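Asunto: Re: [registro-perinatal] Casos duplicados en la extracción de historias

Hola a todos:

Respondo debajo de cada punto.

> En la última exportación nos salen 13 casos repetidos. Son muertes
> fetales tardías con traslado materno entre Cevar y Sumlow. Cada
> hospital abre su ficha y el cruce automático no las une. ¿Se
> corrige en origen o lo hacemos nosotros al revisar?

Se corrige en la revisión. El cruce usa el número de historia materna, y ese número cambia con el traslado. Mientras no tengamos identificador común, el abstractor debe comparar fecha de nacimiento de la madre, semanas de gestación y peso. Si coinciden los tres campos, se conserva la ficha del hospital donde se produjo el parto y la otra se marca como "vinculada". No se borra ninguna.

> También hay fichas con peso inferior a 800 gramos y sin edad
> gestacional. ¿Las excluimos?

No. El peso por sí solo no es criterio de exclusión en nuestro protocolo. Se dejan como "pendiente" y se solicita la ecografía del primer trimestre al centro de salud. En Jundedska tardan en contestar - conviene pedirla el mismo día en que se abre el caso. Si pasados 2 meses no hay respuesta, se cierra con el código 5 (dato no recuperable).

> Por último, la entrevista materna. En Trummer la están haciendo
> antes de tener la historia completa.

El orden es indiferente para la base de datos, pero el resumen que va a la reunión de revisión no puede salir sin ambas fuentes. Si la madre rechaza la entrevista, se anota el rechazo y el caso sigue su curso. Un campo vacío no equivale a un rechazo; en la exportación de julio había varios así y hubo que devolverlos.

Quedan para la próxima versión del manual estos cambios:

1. Añadir el campo "hospital de origen" a la ficha de traslado, con lista cerrada de centros.

2. Separar "no consta" de "no realizado" en los resultados de laboratorio y anatomía patológica.
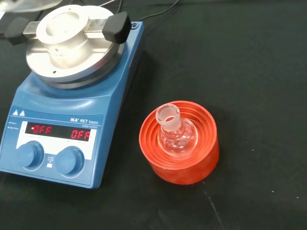 3. Retirar el campo de texto libre sobre causa de muerte. La causa se toma del certificado y, si difiere de la autopsia, se registran las dos.

Comentarios al borrador, por favor, en este mismo hilo y sin cambiar el asunto.

Un saludo,
Coordinación del registro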